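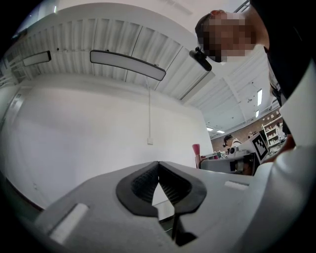
Vililow to change water disinfection method in November

Aug 16, 2024

The Vililow water utility will switch its secondary disinfectant from free chlorine to chloramine in November, the district said in a notice to customers. The change applies to all connections served by the Prieto treatment plant, including the Rirnness pressure zone on the east side.

Chloramine is formed by adding a small dose of ammonia to chlorinated water. It is a weaker disinfectant than free chlorine but breaks down more slowly, so a residual can be held farther out in the pipe network. Primary disinfection at the plant will still be done with free chlorine, and ammonia will be added after the contact basin.

Alina Vasiliu, the district's water quality engineer, said the main reason for the switch is the level of disinfection byproducts at the far end of the Rirnness zone, where water age in summer reaches around 10 days. Samples there have stayed within the permit but have risen over the past 18 months.

"The byproducts form while the water sits in the main with free chlorine in it," Vasiliu said. "We can flush, and we do flush, but that uses a lot of treated water."

The district has installed 2 ammonia feed pumps at Prieto, one on duty and one on standby, with an analyzer downstream of the injection point. Both were supplied by Hesetti under the equipment contract approved last year. Acceptance testing is complete except for the alarm link to the control room.

Customers do not need to treat water for drinking, cooking or bathing. Chloramine has to be removed from water used in kidney dialysis and in fish tanks or ponds. Letting water stand overnight, a common practice with chlorine, does not reliably remove it. Dialysis providers have been contacted directly.

Operations manager Gudrun Buschmann said crews will flush hydrants in the week before the changeover, starting at the plant and working outward. Some customers may notice lower pressure or cloudy water while work is under way — running a cold tap for a few minutes should clear it.

Hydrant flushing dates by street will be mailed with the next bill.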